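Evangelische Kirchengemeinde Prindska
Aktuelles / Mitmachen

Gesucht: Menschen, die beim Osterbericht nicht gleich nicken
Gesprächskreis zu den Auferstehungstexten, Beginn nach den Weihnachtsferien

Wir suchen für einen neuen Gesprächskreis bis zu 10 Personen, die mit uns die Ostererzählungen der vier Evangelien lesen. Langsam, nebeneinander und mit der Frage, was da eigentlich steht. Wer schon weiß, was herauskommen soll, wird sich vermutlich langweilen.

Der Anlass ist schnell erzählt. Im November lag bei uns ein Werbeheft für einen fertigen Glaubenskurs aus, mit Teilnehmerbuch, Liedvorschlägen und dem Versprechen, nach wenigen Abenden werde »der Glaube wieder brennen«. Ich habe das Heft zweimal gelesen. Ich bezweifle nicht, dass die Leute dahinter es gut meinen. Ich bezweifle, dass man so etwas versprechen darf. Im Kapitel zu Ostern kommt das Markusevangelium mit einem einzigen Satz vor, und der Schluss, in dem die Frauen vom Grab fliehen und niemandem etwas sagen, fehlt ganz. Das ist ausgerechnet die Stelle, über die ich gern gesprochen hätte.

Also machen wir es selbst und mit weniger Aufwand. Der Kreis trifft sich an 9 Abenden im Gemeindehaus an der Grorno, jeweils um halb acht. Gelesen wird zuerst Markus 16, dann Matthäus 28, Lukas 24 und Johannes 20 und 21, zum Schluss das fünfzehnte Kapitel des ersten Korintherbriefs, das vermutlich älter ist als alle vier Evangelien und vom leeren Grab kein Wort sagt. Wie viele Frauen gehen zum Grab? Wer sitzt darin oder davor? Woher weiß Matthäus, was die Wachen mit den Hohenpriestern besprochen haben? Es gibt auf solche Fragen kluge Antworten und bequeme. Wir wollen versuchen, sie auseinanderzuhalten. 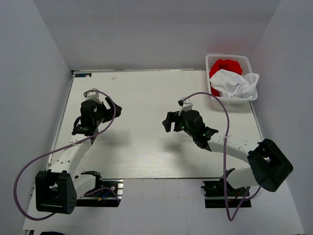 Ein Abend dauert 70 Minuten, und er hört dann auch auf. Die ersten zehn davon wird vorgelesen, reihum, wer nicht möchte, gibt weiter. Danach wird geredet. Ein Gebet am Schluss gibt es, wenn jemand eines sprechen will; es wird niemand dazu aufgefordert und niemand schief angesehen, der dabei die Augen offen lässt.

Wen wir suchen

Vorkenntnisse braucht es keine. Griechisch schadet nicht, solange es nicht dazu benutzt wird, andere zum Schweigen zu bringen. Konfession und Mitgliedschaft spielen keine Rolle, ausgetreten darf man auch sein. Willkommen sind ausdrücklich Leute, die das Glaubensbekenntnis im Gottesdienst an einer bestimmten Stelle leiser sprechen.

Wichtig ist uns, dass Sie regelmäßig kommen können. Mit einer Gruppe, die jedes Mal anders zusammengesetzt ist, fängt man immer wieder beim Stein vor dem Grab an. Zwei versäumte Abende sind kein Drama, fünf schon eher.

Außerdem suchen wir eine zweite Person für die Gesprächsleitung. Ich möchte das ungern allein machen, weil ich eine Neigung habe, Pausen zuzureden. Die Aufgabe ist ehrenamtlich. Sie umfasst die Vorbereitung eines Textes im Wechsel mit mir und die Bereitschaft, mir gelegentlich das Wort abzuschneiden. Eine theologische Ausbildung setze ich nicht voraus. Den Einführungstag, den der Kirchenkreis für solche Aufgaben anbietet, kann man besuchen, ich würde ihn aber nicht überschätzen.

Was es kostet

Die Teilnahme ist frei. Wer eine Synopse haben möchte, also ein Buch, in dem die Evangelien in Spalten nebeneinander gedruckt sind, sollte sich vorher melden. Kopien der nötigen Seiten liegen an jedem Abend aus. Für Tee und Heizung steht eine Dose auf der Fensterbank. Der Haushalt hat uns für das ganze Vorhaben 60 Euro zugestanden, und ich will darüber nicht klagen, denn mehr hatte ich nicht beantragt.

Was Sie nicht erwarten sollten

Kein Zertifikat, keine Gruppenfotos, keine Auswertungsbögen. Auch keine Gewissheit am neunten Abend. Mir ist mehrfach gesagt worden, so ein Angebot verunsichere die Leute. Das mag sein. Nach meiner Erfahrung sind sie es schon, wenn sie kommen, und haben nur bisher keinen Ort gehabt, an dem man es aussprechen konnte, ohne gleich getröstet zu werden.

Anmeldung

Bitte schriftlich über das Gemeindebüro, Stichwort »Markus 16«. Ein paar Sätze genügen: Name, Telefonnummer und, wenn Sie mögen, die Stelle in den Ostertexten, mit der Sie am wenigsten anfangen können. Wer sich für die Gesprächsleitung interessiert, schreibt das bitte dazu. Ich rufe dann zurück. Aus Etent und Pietrzak lässt sich eine Mitfahrgelegenheit einrichten, der letzte Bus fährt dort leider vor Ende des Abends.

Melden sich mehr Leute als Plätze da sind, was ich nicht glaube, entscheidet die Reihenfolge des Eingangs. Die Termine bekommen Sie mit der Zusage.

Prindska, 11. Dezember 2023
Für das Pfarramt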